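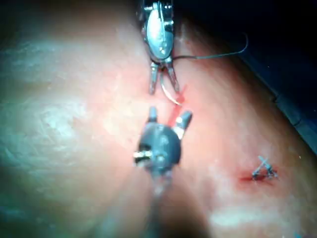

Do night covers on chilled cabinets save what the seller says they save?

Student project report, Packaging and Retail Equipment module

1. Why we picked this

The Plivura roll-down cover is sold to small food shops as a cheap way of cutting the electricity used by open-fronted chilled cabinets. The leaflet promises savings of "up to 30 per cent". Two words in that promise bothered us from the start. "Up to" covers everything from 30 down to nothing, and the leaflet does not say 30 per cent of what. It could be the cabinet's use over a whole day, or its use during the hours the shop is shut, or the whole shop's bill. Those are very different sums of money.

We wrote to the supplier in Edham and asked. The reply said that results vary from site to site and attached the same leaflet.

2. What we tested

The shop that let us in has two open cabinets side by side, both made by Clarex and bought together. They hold wrapped cheese, cooked meats and ready-made sandwiches. We fitted a cover to the left-hand cabinet and left the right-hand one as it was. A plug-in meter was put on each, and the readings were written down at opening and closing time.

The work was done in August, which is probably kind to the cover. Warm air in the shop makes an open cabinet work harder, so anything that keeps the air out ought to look better in summer than it would in winter. We would not multiply our result up to a whole year, and we don't think the leaflet should either.

Before fitting anything we ran both cabinets uncovered for a week to see whether they matched. They didn't quite. The left one used slightly less to begin with, perhaps because it stands further from the door. Without that first week we would have handed the difference to the cover as a saving.

3. Results

With the shop closed and the cover down, the left cabinet used clearly less than the right. That part of the claim stands up. During opening hours, with the cover rolled up, we could see no difference beyond the gap that had been there already.

Over the test period the uncovered cabinet used 512 units (kWh). After allowing for the gap, the saving on the covered one came to around 12 per cent of its total use. You can get a figure much nearer to the leaflet's by counting closed hours only, and we suspect this is where the 30 came from, although we can't prove it.

One Sunday has been left out. The cover was found half up in the morning and we do not know how long it had been like that. Leaving the day out flatters the product a little. A shop that forgets its cover once a week will not get our number.

4. Cost

The cover was quoted at £240 fitted. A lighter one from another firm was £170 without fitting, but we did not test it and have nothing to say about how well it works.

The leaflet gives a payback time of "months". We tried to rebuild this and could not do it without using the top saving and a higher price for electricity than our shop pays. On our own figures it takes a good deal longer. We have not printed a payback time of our own, as the answer changes too much with the tariff and with how many hours the shop is shut. A shop that closes at six has far more to gain than one open until eleven.

5. What other people have found

There is less to read on this than we expected. Most of what we found was written by people selling covers. The exception was the Bukhari report, which was lent to us by the department and looks at glass doors as well as covers. It found bigger savings with doors, but its shops were larger than ours and some had new lighting put in during the same period. The report mentions the lighting in a footnote and then carries on as though it made no difference.

6. Problems with our own work

We had one shop and two cabinets. The meters were cheap ones and we did not have them checked against anything better. Staff knew which cabinet was being tested and may have filled it more quickly or more carefully than the other. We did not record the temperature of the food, only the reading on each cabinet's own display, so we can't back up the leaflet's remark that products "stay fresher". It may be true. No evidence is given for it.

We should also have swapped the cover to the right-hand cabinet halfway through. We ran out of time, and of everything on this list it is the thing we would change first.

7. What we would tell a shop

A night cover does save some electricity if it is pulled down every night. Ask the seller what the percentage is a percentage of, and get the answer in writing. Meter the cabinet for a week before the cover goes on, and keep the readings.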